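In defence of the cupboard you never finish

My neighbour Annelies Aerts has a theory that you can tell everything about a person from the cupboard they hope you won't open. Mine is in the hallway. It has a tent pole with no tent, a fondue set, the good tablecloth, batteries of uncertain loyalty and a box marked "MISC 2". There was once a MISC 1. I couldn't tell you where it went.

I've spent most of my adult life feeling guilty about that cupboard, and this winter I decided to stop.

What tipped me over was a weekend course. It was run out of a hall in Utgate by a decluttering outfit called Skinlow, and it cost more than the fondue set ever did. We were told to picture our ideal home. We were told every object should have an address (yes, an address, like it pays rates). Then we went home with a workbook and a roll of coloured stickers, and I put green ones on everything because I was tired and wanted my tea.

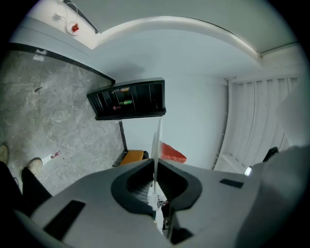
A thin white edge, standing upright.

My trouble with the tidy-home business is that it treats a house like a shop. Everything faces forward, everything's in stock, and if you haven't used it in a year, off it goes. But I don't live in a shop! I live in a place where my daughter might ring at seven in the evening needing a Viking helmet by morning, and I'd like to be the mum who says "hang on, love" and goes rummaging. I was that mum in June. The helmet was a colander and two ice cream cones made of cardboard, and all of it came out of the hallway cupboard.

Mayuree Bunnag, who I used to work with at the library, went the whole hog a few years back. She got rid of over 600 books. She labelled the spice jars, she folded her socks into little parcels, and her flat did look gorgeous, I'll give her that. Then she spent the next couple of years quietly buying the books back from op shops. She found one of her own copies, with her name in the front, and paid eight dollars for it. She tells this story against herself and I love her for it.

Now, I'm not arguing for squalor. I like a clean bench as much as anyone, and I get a real kick out of a wiped-down shelf and a door that shuts without a shoulder behind it. My glasses cabinet is spotless. You could show my glasses cabinet to the Queen of Denmark. What I'm arguing for is one or two spots in the house that are let off the hook.

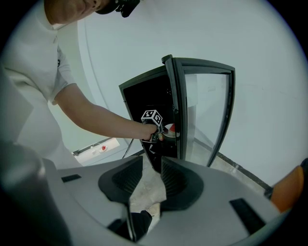

Reaching into the black cabinet, its glass door open.

My nan had a whole room like that in the old place on Pathirana Street. She called it the glory hole, which we were all far too young to find funny, and it smelled of camphor and old wrapping paper. We were allowed in there when it rained. I learnt to knit from a pattern I dug out of a biscuit tin, and I found my grandfather's letters to her in a hatbox, and she let me read the dull ones. None of that had an address. Half of it would have been gone in the first hour of a Skinlow weekend.

I know the other side of it too. When my aunt died it took my cousins and me most of a summer to clear her garage, and there were days when we hated every jam jar in it. If you keep things, somebody ends up carrying them out. I think about that when I'm tempted by another free lamp on the footpath, and these days I mostly leave the lamp where it is.

But the hallway cupboard stays. I peeled the stickers off last night and put the workbook in there as well, on top of MISC 2, next to a kettle that only needs a new lid. If anyone has a spare lid for an Ondum, the old round kind, I'm in the book.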